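I want to write a few posts about learning to read a contour map. I started at 41, in a language that is not my first one, and the word "contour" was already a problem.

1/ My first real map was the sheet for the hills above Rorkley. I bought it in August, in the shop next to the bus station. I believed the brown lines were paths. I planned a nice walk along one of them and it went across a cliff.

2/ A contour line joins points of the same height. If you walked exactly on it, you would go neither up nor down. I read this sentence maybe ten times before it became clear to me.
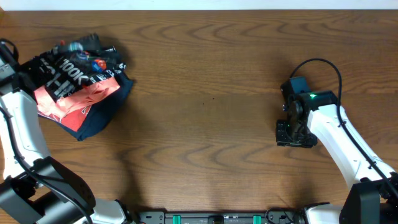
Trirament
Slow walker, map learner, writes from Brendance

3/ On my sheet the lines are 15 meters apart in height. Please check this on your own map before anything else. It is printed near the scale, in very small letters, and my whole first month was wrong for the reason that I never looked.

4/ Lines close together mean steep. Lines far apart mean gentle. Everybody learns this on the first day, and then forgets it on the first tired afternoon. I certainly did.

5/ Rings inside rings are usually a hilltop. But they can also be a hollow! Some maps put small ticks on the inside of the ring for a hollow, and mine does not, so I must read the numbers. 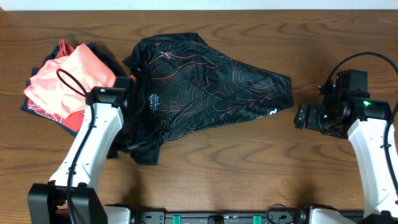

6/ The numbers also tell you which way is up. On many maps the top of the number points uphill. I did not know it for a year. I was turning the sheet like a steering wheel, and people on the train were looking at me.

7/ Valleys and ridges were the hardest part. Both make a V or a U shape. In a valley the V points uphill, and often there is a stream in it. On a ridge it points downhill. I wrote this on the back of my hand for the walk to Raju, and then the rain came and washed it off.

8/ Raju is 1620 meters high, by the way. From the last farm you climb over 500 meters, and on paper it looks like nothing, a little thumbprint. My knees had another opinion.

9/ A good exercise: take one small square of the map and draw the side view of it with a pencil. Mark each line, lift it to its height, connect the points. My first hill looked like a broken tooth — the second one was better.

10/ Now I see these lines everywhere, on book covers, on bags, on clothes. No numbers on them, of course, so I can't tell if it is a summit or a hole. I still try.
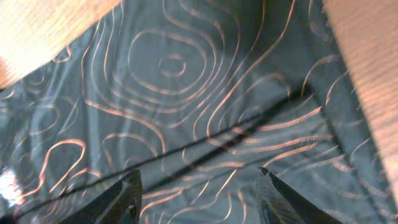

Orange contours on dark fabric. Summit or hollow?

11/ Somebody asked which sheet I use for Brendance. It is number 122, the older print. The new one has better paths but the contours are so pale that I need to stand under the kitchen lamp.

12/ Next I want to learn the compass properly. If you know a simple explanation of magnetic north, in easy English, please leave it in the replies.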